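Estia 不锈钢蒸锅（带冲孔蒸屉）

适合两三口人的家庭早餐，蒸馒头、包子、花卷、红薯和鸡蛋都能用。
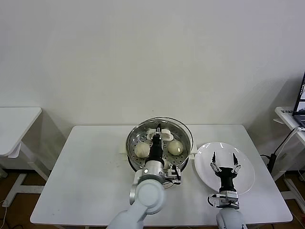
这款蒸锅由 Jomden 厨具代理，属于 Estia 家用系列里的基本款。锅身和蒸屉都是不锈钢，蒸屉整面冲有成排的小圆孔，蒸汽从下面均匀上来，面食底部不容易积水。锅沿抛光，擦拭方便，用软布蘸清水就能擦亮。

一、适用范围

圆馒头一次放两个，中间留出空隙，发起来以后不会粘在一起。蒸小笼包或烧卖时可以多放几个，间距留一指宽即可。蒸鱼请用浅盘，盘子边缘与锅壁之间要能伸进手指，否则蒸好后不好取。

蒸屉也可以单独拿来沥水，洗好的青菜、焯过的豆角放上去控一会儿再下锅。

适用燃气灶、电陶炉和电磁炉。不可放入微波炉和烤箱。

二、首次使用

1. 撕去锅身上的标签，用温水和中性洗洁精把锅和蒸屉各洗一遍。
2. 锅内加水至一半，放一勺白醋，大火烧开后再煮8分钟。
3. 倒掉水，冲洗干净，擦干。

新锅内壁用白纸巾擦拭时可能有少量灰色痕迹，是抛光时留下的，按上面的步骤煮一次，再洗一遍就没有了。

三、蒸馒头的用法

加水时水面应低于蒸屉，留出两指的距离。水加得太满，沸腾后会从孔里冒上来，馒头底部就湿了。

生坯冷水上锅，中火烧开，上汽以后计时。拳头大小的馒头蒸十五分钟，关火后等3分钟再揭盖。冷藏过的熟馒头，水开后放进去，蒸8分钟可以热透；冷冻的不用提前解冻，时间加倍。

蒸屉上可以垫湿纱布、硅油纸或者玉米皮，也可以直接在孔面上薄薄刷一层油。垫纸要选带孔的，或者自己用剪刀扎几个洞。面团含水量高的时候，建议垫纱布，刷油的效果差一些。

取馒头时蒸汽很烫，请用夹子，不要直接用手。先把盘子放在锅的旁边，夹起来就近放下，少滴水在台面上。盘子选大一点、带边沿的，椭圆盘和圆盘都行。刚出锅的馒头不要叠放，表皮还软，压在一起会掉皮。

四、清洁与保养

每次用完把锅里的水倒掉，不要留着过夜。水质硬的地区，用一段时间后锅底会出现白色水垢，加水和少许柠檬酸煮开，放凉后冲洗。

蒸屉的小孔如果被面渣堵住，先在温水里泡半小时，再用软毛刷从背面刷。不要用钢丝球，会留下划痕，也不要用牙签硬捅，断在孔里很难取出来。

锅烧干了请先关火，自然放凉以后再加水。不可立刻冲冷水，锅底容易变形。因干烧造成的发黄、发蓝不影响使用，可以用不锈钢清洁膏处理。

五、常见情况

馒头表面有水点：多数是盖子上的冷凝水滴下来了。可以用纱布把盖子包起来，在提手处打结，注意布角不要垂到火上。

馒头塌陷：一般与揭盖太快或者醒发过头有关，和锅没有关系。下次把醒发时间缩短一些，关火后多等一会儿。

蒸屉放上去晃动：检查是否放平，有没有面渣卡在边沿。清理后仍然晃动的，请联系售后，我们寄一片新的。

六、订购说明

零售单价66元，含锅身、锅盖和蒸屉各一件。蒸屉可单独购买，下单时请写明锅的型号，不同批次的口径略有差别。

食堂、早餐店等批量采购，订单金额满3,000元由我们承担运费，偏远地区另议。需要开票的，请把抬头和税号写在备注里，发票随货寄出。

收货时请当面检查锅沿和锅底，如有磕碰，拍照后在三天内联系我们换货。已经下过水、开过火的锅不办理无理由退货，质量问题除外。

页面更新：2019年8月31日

相关产品
Estia 双层加高蒸笼
Hassanpour 椭圆鱼盘（白色）
Astlow 硅胶头食品夹
Astlow 圆形蒸笼纱布
Jomden 不锈钢清洁膏
Hassanpour 带沿浅盘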